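OK so people keep asking what I do all day, and the answer this February is: paper cups. So many paper cups. Little thread on what we've been trying at Skerthorpe 🧵

The question is pretty simple. If you teach a policy from people using hand-held grippers, does it matter whether they do the job with one hand or both? Nomvula Moodley reckoned both would be worse (more ways to do it, messier data). I wasn't so sure!

So we recorded 300 goes at putting a cup back on a stack. Half one-handed, half with two grippers, same table, same holder.
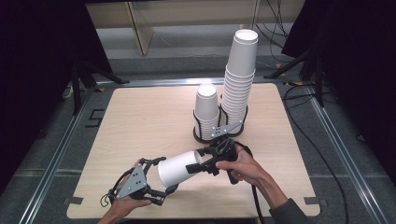 Two grippers, one cup, and two stacks in the holder behind.

The two-handed ones are slower, no surprise. But the policy trained on them got the cup on the stack far more often, and my guess is it's the turning. With one gripper you end up doing odd things with your wrist that the arm just can't copy. With two you pass the cup across and it all stays in easy reach.

Caveats, because Rhydian Sayce will be in my replies otherwise: 5 people did all the recording, one type of cup, and we've only run it on one arm setup. Also it still falls apart on tall stacks. Up to 12 cups is fine, past that it knocks the lot over (very loudly).

Next we're trying it with the holder moved between goes, then bowls. Write-up when Nomvula and I have agreed on the plots, so give us a bit!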